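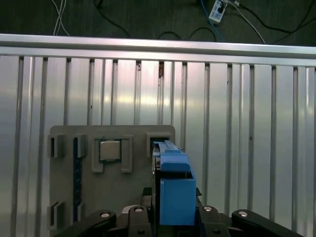 Cables along the back of the bench, behind the metal rail. Grey practice board in front.

Workshop & Hobby Rooms > Cable tidying > Floor cables behind a ribbed metal panel, what would you use?

IvoneV
March 27, 2024
Hello all, first proper post after a long time reading. I've put up a picture of my shame. The ribbed aluminium wall with the silver rail along the top is the back of my bench area, and everything you can see past it is the floor, where the cables have been breeding since January. There's white, black and a blue one, plus a white power block that they all seem to end up visiting.

The grey thing standing in front is a practice board for fitting a processor and memory.

What I want is for the floor behind the panel to be clear enough to run a broom along. I've got a budget of 56 pounds and one free Saturday. I was thinking of a Folness tray screwed to the back of the panel, but I don't know if ribbed metal takes screws nicely. Has anyone done it?

dat_luc
Don't drill it! Ribbed panel like that is usually thin and you'll get a ragged hole and a rattle forever after. I'd clip onto the rail instead, it's got a nice flat top by the look of it. Two or three rail hooks and hang the cables off those.

Oanh P
Have to disagree with dat_luc on this one. Hooks on the rail means the cables are up where you can see them, and that rail is shiny, so every black cable will stand out a mile. I had the same thing in my sewing room and it drove me up the wall. Get it all in a box on the floor, lid on, done. Mine's an Altton one and it swallows the whole power block with room to spare.

dat_luc
A box on the floor is still a thing on the floor though. She wants to sweep.

Oanh P
You lift the box. It weighs nothing. You sweep. You put it back.

diep_trinh
Before anybody buys anything, can I ask what all of them are for? Whenever I've done one of these jobs a good few of the cables turned out to be plugged in at one end only. I took 7 out of my brother's office and not a single thing stopped working. That big black tangle over on the right is the bit I'd start with, it looks to me like spare length more than anything. Coil that up with a strap and you might find you don't mind the rest.

IvoneV
Ha, diep_trinh, you may well be right and I'm a bit embarrassed to say I don't know. The blue one is network, I'm sure of that. The two thin white ones that cross over on the left are chargers, I think? One of them might be for a lamp I gave away.

My Do
Label as you go, please, please. Masking tape and a biro, a tag at each end, before you unplug a thing. I skipped that once in a hurry and spent a whole evening crawling about with a torch in my teeth trying to find the printer lead – never again.

And on the tray or hooks or box question, I'd go for the tray but fixed to the bench and not to the panel. I've got a Folness under mine, nine months now, and it's been fine apart from one end cap that fell off and got hoovered.

dat_luc
OK, under the bench I could live with. Depends if there's a lip to fix it to. Ivone, is there?

IvoneV
There's a wooden batten along the underside, so yes, I think so! I hadn't thought of it at all, I was so fixed on the panel. Would I need the long tray or the short?

My Do
Short. The long one sags in the middle if you put a power block in it. Brenberg do a stiffer one but it's silly money and you'd have nothing left for straps.

Oanh P
I still say box. But if you do go for the tray, keep the power block at one end so you can reach the switch without lying on your back. And get hook and loop straps, the roll you cut yourself, none of those plastic zip ties. You'll be wanting to change something within the week and then you're snipping next to a live cable with kitchen scissors.

diep_trinh
Seconding the straps. Also leave a bit of slack on the blue one. I pulled a network cable too tight round a corner once and it played up every time someone shut the door.

IvoneV
Right, shopping list so far is one short tray, a roll of strap and masking tape. I'm going to pull the bench forward on Saturday morning and go through them one by one with the tape like My says. Does the block need to be switched off at the wall the whole time or only while I'm moving it?

dat_luc
Off at the wall for the whole job. Make a flask of tea first, your kettle's probably on it.

My Do
And give the floor a mop while the bench is out! You won't want to shift it twice.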